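Brendico open day, notes before I forget
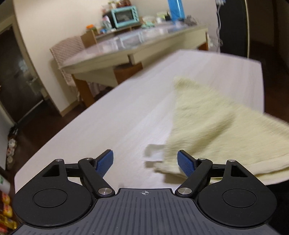 Yellow towel on the long white table.

Got there just after 9, parking already a nightmare. Brendico do the washing for hotels and a few care homes and once a year they let the public in. Free, you just put your name down. Group of 30, split in two, ours went round with Rafsan Jayasinghe who has been there since the Jarnent days – same building, differnt name over the door.

Sorting hall first. Loud. Then the washers, which you only see from a walkway. They got through 2,667 towels the day before, he had it on a clipboard. Water gets used again for the first rinse, someone asked if that was hygienic and got a long answer about temperatures that I mostly missed because of the dryers.

Folding was the best bit. Thirds, then half, seam inside. Had a go myself, mine came out lopsided. Hotels are fussy about the seam apparently, care homes less so.

Tea and samosas from Kahsay afterwards, very good, gone in minutes. Shop had seconds in a bin, bought two hand towels and a bathmat.

Tour takes an hour, wear flat shoes, its hot in there. Next one in September. Bus 7 stops outside if you dont fancy the car park.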